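Subject: Re: [home-list] Gray upholstery, laundry sorting and the Clendico fabric

> I've been folding on the padded bench for a month now and I'm never going
> back to the bed. Clendico rates the gray weave for 2,000 hours of use and
> says lint won't cling to it. Whites stay white, colors can sit right beside
> them, and the whole load is done in 4 minutes. Everyone on this list should
> try it before buying a folding table.

Four minutes for a whole load? I'd like to see that load. Mine takes most of a radio show, and I have fewer shirts than you do.

I don't doubt the surface is nice to work on. Soft, light gray, easy on the back if it's high enough. What I doubt is the "lint won't cling" part. A woven fabric with any texture to it will hold fuzz, and a pale speckled one just hides it better. I bought a Skeleo throw years ago on the same promise and ended up going over it with tape every weekend.
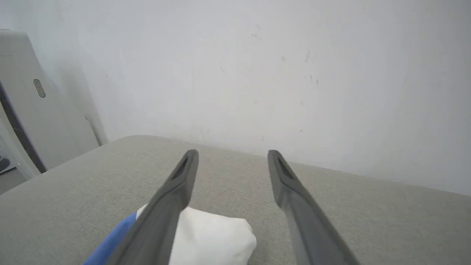
*White cloth and blue fabric on the gray upholstery, still waiting to be dealt with.*

As for whites and colors sharing the space, look at how the blue ends up tucked partly under the white. Dry and colorfast, fine. Put a damp new towel down in that position and I wouldn't bet on the white one, or on the upholstery. Does the Clendico cover even come off for washing? I went through the Clendport store page twice and found plenty on "comfort" and zero on cleaning.

Also, 2,000 hours of what? Sitting? Rubbing? If it's sitting, it tells me very little about dragging wet jeans across it 52 weeks a year.

Before I spend 100 dollars on a cover, could somebody who has owned one since December or earlier tell me how the edges are holding up? The Yuan ones went shiny along the rim first.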